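Rechercher une offre
Mot-clé, métier, ville
OK
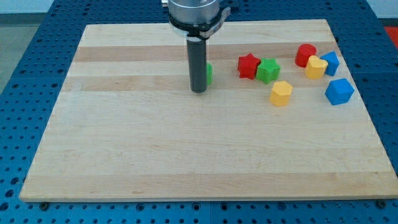 Unent recrute deux agents de contrôle et de mise en coffret pour son atelier de jeux d'éveil. L'atelier prépare des coffrets de blocs à trier destinés aux crèches, aux écoles maternelles et aux cabinets d'orthophonie. Les blocs sont en plastique, de petite taille, en rouge, vert, jaune et bleu. Ils sont posés sur un plateau en bois pour être comparés avant la mise en coffret. Certaines formes existent en plusieurs couleurs, comme l'étoile à cinq branches en rouge et en vert, et d'autres demandent plus d'attention au classement : le cœur jaune et le bloc jaune à pans, par exemple, ne vont pas dans le même compartiment. Le poste consiste à vérifier ces pièces, à les classer et à composer les coffrets selon la fiche de commande.

Référence de l'offre : 622
Date de publication : 9 février 2026
Nombre de postes : 2
Contrat : CDD de six mois, renouvelable une fois
Temps de travail : 30 heures par semaine, horaires de matin
Prise de poste : mai

Vos tâches

Lire la fiche de commande et préparer les pièces demandées.
Contrôler l'état de chaque bloc : arêtes, pointes des étoiles, traces de moulage, différences de teinte à l'intérieur d'une même couleur.
Mettre de côté les pièces douteuses dans le bac de retour et remplir le bon correspondant.
Composer les coffrets, ajouter le livret, fermer et étiqueter.
Nettoyer et ranger le poste en fin de matinée.

La gamme principale s'appelle Sistlow. Elle comprend un coffret de base et un coffret complémentaire. La série en cours porte sur 787 coffrets, dont 296 avec livret bilingue. Les coffrets bilingues ont leur propre étiquette et ne doivent pas être mélangés aux autres sur les chariots.

Profil

Aucun diplôme n'est exigé. Une première expérience en conditionnement, en contrôle visuel ou en magasin est appréciée. Il faut distinguer les couleurs sans difficulté, le vert et le rouge en particulier. Un court test de classement est prévu lors de l'entretien. Le travail se fait en grande partie debout, avec un siège assis-debout à disposition. Le port de charges reste limité à 8 kg. La lecture du français courant est nécessaire pour les fiches et les bons.

Conditions

Salaire : 12,60 euros brut de l'heure, prime de panier, remboursement de la moitié de l'abonnement de transport. Formation de trois jours à l'arrivée, payée. Vêtement de travail fourni. L'atelier est accessible aux personnes à mobilité réduite et le poste peut être aménagé.

Pour postuler

Envoyez un CV et quelques lignes de présentation à Adelino Coelho, responsable d'atelier, en indiquant la référence de l'offre. Les candidatures peuvent aussi être déposées à l'accueil, le matin, sous enveloppe. Merci de préciser vos disponibilités pour un entretien et, le cas échéant, la date de fin de votre contrat actuel. Une réponse est envoyée à chaque candidat, y compris en cas de refus.

Offres similaires
Préparateur de commandes, jouets et puériculture – Futberg
Agent de conditionnement à temps partiel – Phillips
Magasinier, pièces et livrets – Unent
Assistant qualité, atelier Sistlow – Unent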